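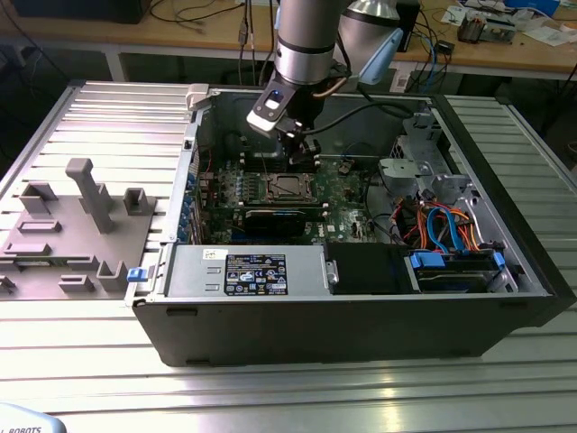 Figure 1. The arm over the open tower case, with our printed fixture on the table at left.

Teaching a Robot Arm to Work Inside a Computer: Hand Guiding and Remote Control Compared
Final report, 12 April 2022
Tae-yang Ma, Danica Kováčik, Graziella Palumbo
Project advisor: Vilhjálmur Eyvindsson

1. Why we picked this

When we first sat down in January to choose a project, all three of us wanted something with a real object in it. The previous group had spent their term on colored blocks, and it was good work, but we kept coming back to the pile of retired desktop computers that the Kirnport campus was getting ready to send out for recycling. People take those machines apart by hand all day long. A person knows how hard to pull on a connector and when to stop. We wondered how much of that could be passed on to a robot arm simply by showing it, and which way of showing it would be kinder to the person doing the teaching.

So our question became this: if you want to record good demonstrations of reaching into a computer case, gripping a part and lifting it out, should you hold the arm and move it yourself, or should you drive it from a controller across the room?

2. The setup

We used the arm on the slatted aluminum table, with a gripper and a camera mounted at the wrist. The computer lies on its side with the side panel off, so the arm can come down into it from above, and a second camera in a fixed spot looks over the whole workspace. The gray fixture next to the case was printed by Danica over a couple of long evenings. Its posts and brackets give the arm somewhere to put parts down, and the second version is much stiffer than the first, which bent whenever the gripper leaned on it.

For hand guiding, we put the arm in its free-moving mode and one of us led it by the wrist. For remote control, we used Zomov, the small handheld controller that Ye-ji Won built for her own thesis and very generously let us borrow (thank you, Ye-ji!). Everything was recorded with Ludell, the lab's logging program, which saves the joint positions, the gripper opening and both camera views together.

3. What we recorded

We settled on two tasks. In the first, the arm unplugs a small connector from the motherboard and sets it aside. In the second, it grips a loosened card, lifts it straight up and carries it over to the fixture. We collected 200 demonstrations by hand guiding and 200 by remote control, split evenly between the tasks. We threw out any run where the teacher had to start over, and recorded a new one in its place.

Graziella wrote the rules for what counted as a finished run, and we were glad of them later on, when everybody was tired and a card leaning against the fixture started to look like a success.

4. What we found

Hand guiding was easier to learn. All of us could produce a usable run within our first session, and you can feel through the arm when the fingers touch something, so we bumped the case less often. The trouble showed up when we watched the recordings. Our own hands and sleeves were all over the wrist camera view, and a policy trained on those pictures has no sleeve to look at when it runs by itself. It did fairly well on the connector and poorly on the card.

Remote control was slow going at first - Tae-yang spent most of one afternoon getting the fingers down beside the graphics card without catching the heatsink. The views were clean, though, and the motions came out smoother once we got used to it. For the card task, the policy trained on remote demonstrations was plainly the better of the two. For the connector, the difference was small enough that we wouldn't want to argue over it.

We also tried mixing both sets, in 24 extra test runs near the end of the term. The results were uneven and we ran out of time to find out why.

5. What we would do differently

We would add some kind of force feedback to the controller, even a simple buzz, as that was the one thing everyone missed. We would tie the loose cables back the same way before each run. And we would swap in a second case much earlier, since everything our policies know about computers comes from a single one.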